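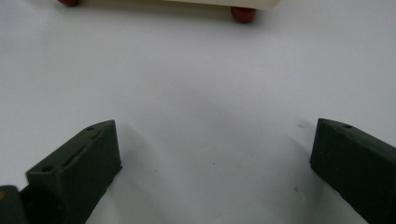 Makowska rules

The Makowska rules are a set of working rules for recording manipulation demonstrations with hand-held grippers. They cover the condition of the tool, the layout of the work surface, the way a recording is started and ended, and the notes kept with each recording. They are named after the workshop where the first version was written and are used mainly by small laboratories and contract recording firms. The rules are voluntary. They are not a safety standard and do not replace one.

Background

In hand-held recording, a person carries out a task with a gripper that has a camera fixed to it, and the images and finger positions are later used to train a robot arm. The operator is free to move as they like, and early collections often differed a great deal from one person to the next. Some operators started with the fingers closed, others with the fingers open. Some began far from the object and some almost touching it.

Maja Duda and Cyprian Walczak wrote the first version after a check of 2522 recordings made for the firm Clundico. Of these, 257 could not be used. The most common faults were a start position that did not show the object, a finger that had worked loose from its bracket, and a recording that ended before the fingers had opened again. The first version was two pages long and dealt only with these faults. Sandrine Jacquet later added the parts on surfaces and record keeping.

Scope

The rules apply to two-finger grippers held in one hand, used on a table, bench or counter. Two-handed work is covered by an annex. Tools worn on the hand, such as gloves, are outside the scope, and so is remote control of a robot arm.

The text uses "shall" for a requirement and "should" for a recommendation. A recording that breaks a "should" clause may still be accepted if the departure is written in the session log.

Condition of the tool

Fingers shall be fitted as a matched pair. Replacing one finger and leaving the other is allowed only when both come from the same drawing and material. Unused mounting holes may be left open. Wear on the contact faces is acceptable as long as the fingers still close evenly along their full length, and rough edges left over from printing should be removed before first use.

The brackets that join the fingers to the body shall be checked by hand at the start of each session and again after any drop. A tool that has been dropped shall also be recalibrated. The rules set an upper limit of 2000 open-and-close cycles between full inspections, counted by the tool itself where it has a counter and estimated from the log where it does not.

The lens shall be wiped with a dry cloth before the first recording. Both fingertips shall be in view of the camera throughout the whole range of opening.

Work surface

The surface shall be stable and level. A plain, matte surface is preferred for basic tasks. Glossy tops are allowed, but the lamp should be placed so that no bright reflection falls between the fingers. Soft shadows from the tool or the operator's arm are accepted, and operators are told not to change their posture in order to avoid them.

Small marks, scratches and specks do not need to be removed. Spills and loose crumbs shall be wiped away if they could stick to an object or to the fingers. The surface should not be cleaned partway through a set of recordings, as this can leave a visible change between one recording and the next.

Start and end of a recording

Each recording shall begin with the fingers fully open and nothing held between them. The tool is kept still for a short moment before the approach. At least part of the object to be handled should be in view at the start, though it does not have to be seen whole.
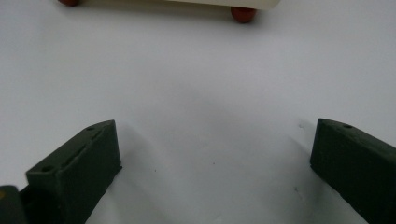 The approach should be made at a steady speed and along a path the operator would use without the tool. Corrections are allowed. If a grasp fails, the operator may try again within the same recording, up to a total of 4 attempts. After that the recording is ended and marked as failed. Failed recordings shall be kept and labeled, since some users train on them and others need them in order to measure how hard a task is.

A recording ends when the fingers are open again and clear of the object. Putting the tool down while it is still recording counts as a fault under the current version. In the first version it was only discouraged.

Objects

Objects should be placed by hand between recordings, in positions taken from a list drawn up before the session. Objects standing on feet or legs shall be checked for rocking. An object that is raised above the surface can look closer to the camera than it is, and the rules advise a short practice run with such items before recording begins. Items with sharp edges, hot liquids and anything under pressure are excluded.

Records

The session log lists the operator by code, the tool number, the task, the surface and the lighting. It also lists every recording in the order made, including faults. Names are kept in a separate file. Any faces or private papers caught by the camera shall be reported the same day, and the affected recordings held back until they have been reviewed.

Adoption and criticism

Trurcombe and Stomitz both work to the rules, Stomitz with a shorter log. Clundico uses its own edition, which drops the limit on attempts.

Mandla Du Plessis has argued that the fixed open-finger start makes collections too uniform, and that a robot trained on them may do poorly when it has to begin from some other state. Hubert Kołodziej, who maintains the current text, has replied that varied starts are permitted under the annex on special sets and only need to be labeled. The inspection limit has also been questioned, mostly by users of metal fingers, who consider it too strict. A revised clause with separate limits for printed and metal fingers is in draft.

See also

Calibration of wrist cameras
Demonstration data
Parallel-jaw gripper
Session log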